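August – 3 min read
2 comments · 14 shares

The drawer I can't clear

I set aside one evening to empty the drawer under the microwave. The plan was two hours, with a trash bag and a podcast. I got through the podcast.

The drawer has followed me through every apartment since 1999. I have never packed it. I just tip it into a box, carry the box to the new place and tip it back out, like a man relocating a swamp. At the bottom is a warranty card for a Celliteo rice cooker that I don't remember owning, plus a key to something in Jullorley, where I lived for up to 2 years and locked very little.

My rule was that anything I couldn't name in five seconds had to go. It lasted until the first thing I couldn't name in five seconds. It's gray, it has a clip on one end, and the word Clateck is molded into the side. I put it back. I know how this works – the morning after trash day, some appliance will stop dead and ask for its gray clip.

Then there are the batteries. I tested them all by putting them in the flashlight, and the good ones went straight back in with the bad ones while I was looking for a rubber band. I also own a padlock that opens with 2547 and has never been attached to anything. The number is written on tape on the back of it, so please don't get ideas.

By nine I had thrown out a dried-up glue stick and a menu from Lobo, which closed. I felt bad about the menu and took it out again.

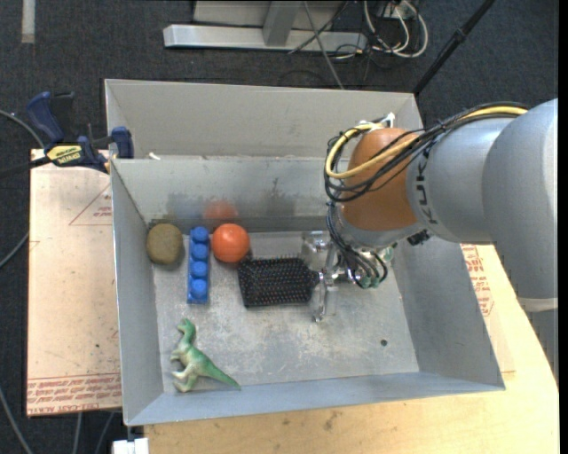

My sister, reading over my shoulder, said that the drawer was never the problem and I should try owning a second drawer, so the first one would have someplace to go. I have been thinking about it more than I'd like. There is one by the stove that only holds dish towels, and they could easily live on a shelf.

The glue stick is still in the trash, as of this morning.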